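We use cookies to remember your reading preferences. Accept / Manage settings

Fault-finding handout, week 4
Lærke Damgaard, September

Right, last time I promised you a proper failure, so we're doing the Geleo sorting cell and its plug-picking job. The task sounds dull. Two arms, a table of chargers and power strips, pick things up and put them in order. It ran nicely for 465 cycles and then the left arm stopped with an overload on the gripper servo. 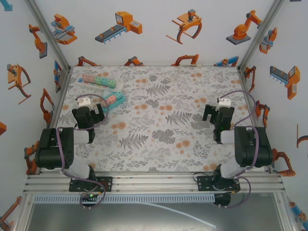 Fig. 1. The two-arm cell, both grippers open.

My first guess was the cable, and I was wrong! I spent a whole morning on it. Do check it when you get to the bench, though – follow the purple run from base to wrist and feel for snags with the power off.

What the log showed was a gripper closing on two things at once. Look at how little room there is.
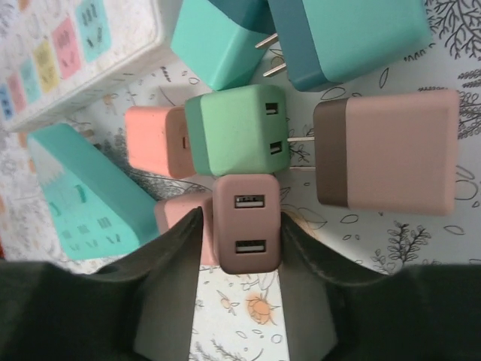 Fig. 2. Wrist view: mauve-pink charger between the fingers, mint-green one touching it.

The planner (we use Keltura) treated touching blocks as one wide block, so it kept squeezing past the current limit. Prongs make it worse, as they stick out past the outline the software draws.

Then there's the second problem, which scared me more. Both arms may enter the middle of the table, and the lock that should let only one in at a time had been switched off for a demo and left off. 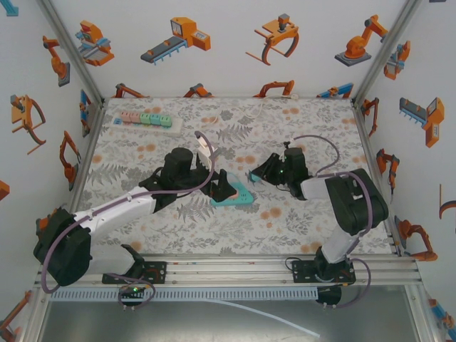
Fig. 3. Both arms in the shared middle area.

No collision, luckily, but please read the Cortés notes on shared zones before you touch the settings. And hands stay out while the arms are powered, even if they look parked. 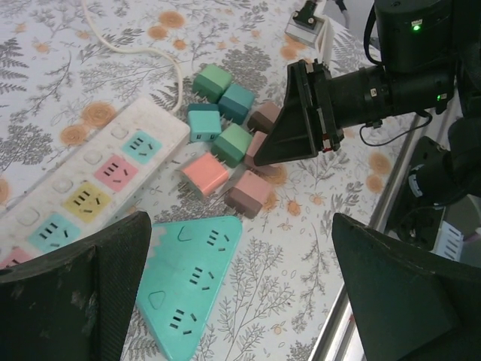

Fig. 4. Eight small chargers in a loose cluster, fingers close by.

For next time: write down where you'd set the current limit for a cluster like this one, and what the arm should do when it trips. Half a page is plenty.

Related items
Plillance bench rules
Reading a servo log
Week 3: Grippers and grip force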